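Moving a tall panel through an interior door
Dorndale Residents' Help Pages, Workshops and Storage

Tuva Tveit
Sat 8 February

Our association rents a storage room at Hakholm and keeps one tall panel there, 2000 mm high and 60 mm thick. It must be taken to the hall at Grønli in April. The door has a clear opening of 882 mm. Please advise whether the panel may stay on the hand truck while it passes through, and how it should be stored until then. At present it leans against the wall beside the door. 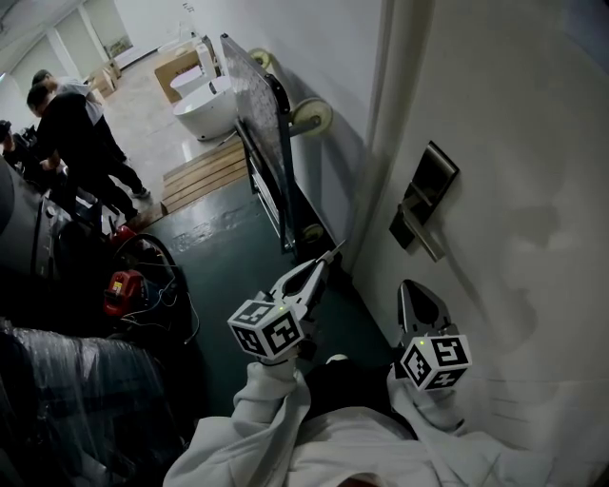 Panel and hand truck next to the door, Hakholm storage room.

Elsa Westerberg

The panel may remain on the truck provided that it travels edge first. Please observe the following.

Measure the truck at its widest point, including the wheels and any knob or bracket that projects from the side. Compare that figure with the clear opening, measured with the door fully open. The lever handle reduces the opening if the door stops at 90 degrees.

Two persons are required, one at the truck and one steadying the top edge. Strap the panel at two heights and place felt under the straps.

Until April, the panel should stand clear of the door swing, with its lower edge on a rubber mat. A painted floor offers little grip. Any pallet on the route should be removed before the move.

Grovora Member 127

We just carried ours. Took the door off its hinges first, ten minutes. Check the hall door at Grønli too, it may be narrower.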